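Open day at the Tamihana workshop: your questions answered

When is it and how long does it last?

The open day is on 29th June, from ten in the morning until four. Each visit lasts an hour. The last group goes in at three.

Do I need to book?

Yes. There are 81 places and they are free. Book through the form on the Fillach website. If you can't come, please cancel so that your place can go to the next person on the list.

What will I see?

Visits start with a short talk by Obsa Woldegiorgis on how the robots are set up and taught new jobs. After that you go through to the storage room for the shelf demonstration, led by Thu Hà. There is time for questions at the end.

What is the shelf demonstration?

A humanoid robot handles trays and small parts at yellow shelving, of the sort you would find in any stockroom. The job is a plain one, and we chose it for that. Picking up a shallow tray by its rim is easy for a person and takes a robot a good deal of practice.
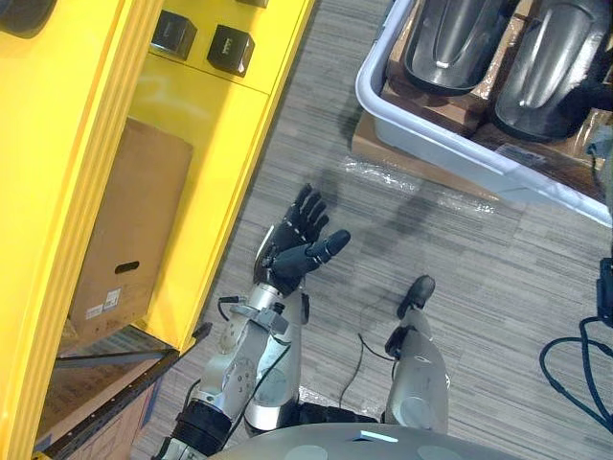
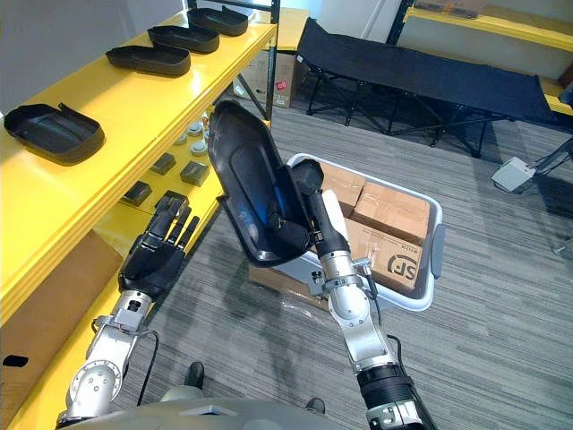

Does the robot work by itself?

Partly. Some runs are driven by an operator and some are done by the robot alone. Khoa Văn will say which is which before each run starts. Runs don't always go to plan, and a dropped tray is put back and tried again.

How close can I stand?

Visitors stay behind the tape on the floor. Please don't step over it, even when the robot is still — the arms can start moving without much warning.

Can I shake its hand?

Not while it is switched on. A spare hand is laid out on a table by the entrance and you are welcome to pick that one up.

Can children come?

Children aged eight and over can come with an adult. Each child needs a place of their own on the booking form.

Is there step-free access?

Yes, by the side door on the car park. Ring the bell marked Flisix and someone will let you in. Chairs can be put out for the talk if you ask when you book.

Can I take photographs?

Yes, without flash. Please ask before photographing staff or other visitors.

Is there parking?

A few spaces, which we keep for blue badge holders. The 374 bus stops at the end of the road. Drinks and sandwiches are sold at the Grumby café next door.

I can't make the date. Will there be another?

We hope to hold a second open day in August. Write to Châu Huỳnh at the front office to be told when booking opens.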